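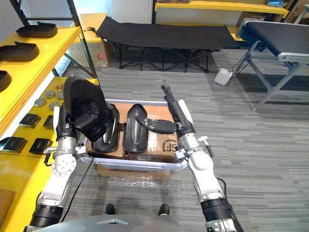
What is a shoe sole?
It is the bottom part of a shoe, the piece between the foot and the ground, and it is usually built up from several layers.

The insole sits right under the foot. Beneath it there may be a midsole, which softens each step, and at the very bottom comes the outsole, the part that meets the street. Outsoles can be made of leather, rubber or plastic foam, and each one wears in its own wonderful way!

Soles are often made apart from the upper and joined to it later with glue, stitching or both. Left and right are mirror images, so workshops like to store them in pairs. At the Wistdale shoe workshop, sole maker Riet Michiels keeps 377 patterns, the narrowest of them only 60 millimeters across the ball of the foot – a real treasure for anyone who loves footwear.

Worn soles can often be replaced. Repairer Italo Martinelli resoles around 80 pairs every July, most of them walking shoes, and sands the old glue off by hand before the new sole goes on.

See also: Heel, Insole, Shoemaking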